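Graltescombe Institute of Technology
Robot Software II: Perception and Planning
Handout 7: From detections to a grasp plan
Instructor: Raluca Căpraru. Lab: Hawi Worku, Thursday section.

Reading: course notes, chapter 9, through the section on object lists.

The planner does not receive pixels. It receives a list of objects, each with a class label, a pose and a confidence score. Errors made when the list is built are passed on to every later stage.

Students should review the following before lab.

Support surfaces. The plane fit from Handout 6 assumes a rigid, flat table. On cloth or crumpled plastic, fit a local patch under each object.

Repeated classes. Two apples share a label, so tracks must be matched by position between updates. Do not use the label as a key. 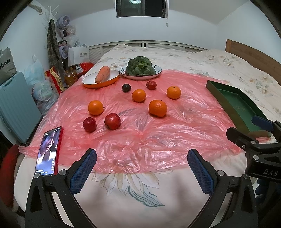 Objects resting on a plate should be stored as children of that plate. If the plate moves, the stored pose of the child must move with it.

Submit the planner log and a one-page report. Reports are graded out of 20.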